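**January, bench 2, 4:10 pm**

Opened the Irkberg tower today, the one Biljana swears "only needs a clean." It has been promised to the front office since before the holidays, and the front office has developed opinions.

Side panel off without a fight, which made me suspicious. Heatsink off next, then up with the lever and bracket. The old paste had the texture of roof tar. Wiped everything down twice and put the CPU in the small antistatic box, labeled, on the shelf next to the Flovex boards. If it's not there tomorrow, Blagoje, I know where you sit.

Notes so far:

- Blue drive caddies are staying in for now. The latches feel brittle and I'd like to lose an argument with plastic on some other day.
- Want to tidy the cables over by the caddies. Whoever routed them had a train to catch.
- Power supply stays put until I've traced the blue wires.
- Graphics card: leave it until the processor question is settled.

Paste on order from Vukčević, 8 tubes, because they won't sell one. We will be leaving thermal paste to our grandchildren.

Biljana wants to try the spare CPU first. Fine, but check the pins under the magnifier before anything goes in, and please nobody set a coffee down on the rails. The grooves in that table hold liquid and, it seems, every small screw I've dropped since summer.

Still to do: read the power supply label properly and copy it into the parts sheet.

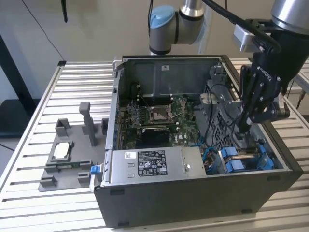

*Irkberg tower on its side, socket open and empty, power supply still in.*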